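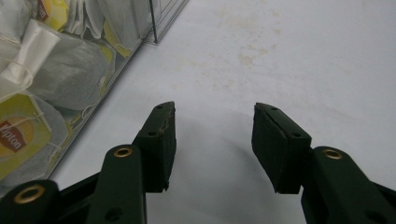
A **tea bag organizer** is an open or covered box used to store tea bags at home, in offices and in guest rooms. It is commonly made of clear plastic, bamboo, metal or thick cardboard. The tea bags stand or lie in it in rows, so that a person can choose one without opening many small packages.

## Design

Most organizers are rectangular and low enough to fit in a kitchen drawer or on a shelf. The inside may be one space, or it may be divided by thin walls. Clear plastic models became popular in shared kitchens, where people want to see the remaining tea from outside. Wooden boxes usually have a lid with a window, and they are more often placed on the table in front of guests.

The size depends on the kind of tea bag. Bags in paper envelopes are wider and flatter, and they stand well on their edge. Bags without envelopes take less space but lose their smell sooner, and the smell of mint or smoked tea can pass to the bags beside it. For this reason some makers, among them Flekmont, sell a model with 3 closed sections and a separate lid for each.

## Use at the table

In a self-service arrangement the organizer is put on a table together with cups, spoons and hot water. The guest house handbook of Lirkura, which has been in use for 7 years, recommends that the cups stand apart from the tea, to leave a free area for pouring. Transparent cups are liked by many guests, as the color of the drink shows how strong it is.
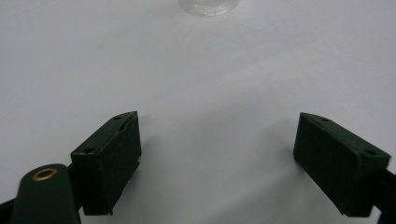
**Can a clear plastic cup be used for hot tea?**
It depends on the plastic. Cups sold for cold drinks may become soft or lose their shape in very hot water, so the marking of the maker should be checked before use.

## Care

Plastic organizers are washed by hand in warm water and must be fully dry before the bags are put back. Tea dust collects in the corners and can be removed with a soft brush. Wooden boxes are only wiped. Older bags are moved to the front when new ones are added.

## See also

- Tea caddy
- Tea chest
- Drawer divider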